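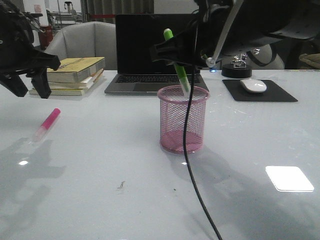

Rangement et entretien | Consoles et jeux vidéo

Chez nous, les vieilles consoles ne partent jamais vraiment : elles descendent au garage, remontent pour les vacances, redescendent, et chaque printemps je me retrouve assise par terre avec une caisse de cartouches et un café qui refroidit (le bonheur, quoi !). Voici comment je m'y prends, avec le temps j'ai fini par trouver mes habitudes.

Pour une cartouche qui refuse de démarrer, surtout ne soufflez pas dedans, même si on l'a tous fait. Prenez un coton-tige à peine humecté d'alcool isopropylique, frottez doucement les contacts dans le sens de la longueur, changez de coton dès qu'il grisonne et laissez sécher 30 minutes avant de rejouer.

Les disques, eux, se nettoient du centre vers le bord avec un chiffon microfibre, jamais en rond. Pas d'essuie-tout non plus, j'ai rayé comme ça un jeu de course que j'aimais beaucoup et je m'en veux encore.

Côté manettes, j'enlève la crasse des rainures avec un cure-dent en bois, piles retirées et câble débranché. Les câbles, je les enroule en grandes boucles souples, avec un bout de scratch et une étiquette en papier. Mon amie Dede Ackah les range dans des rouleaux de carton vides, un par console, et j'avoue que je lui ai piqué l'idée !

Pensez aussi à sortir les piles de tout ce qui ne servira pas avant l'été. Moi je fais le tour en avril, et je note sur le couvercle de la caisse ce qui manque, en général un adaptateur secteur.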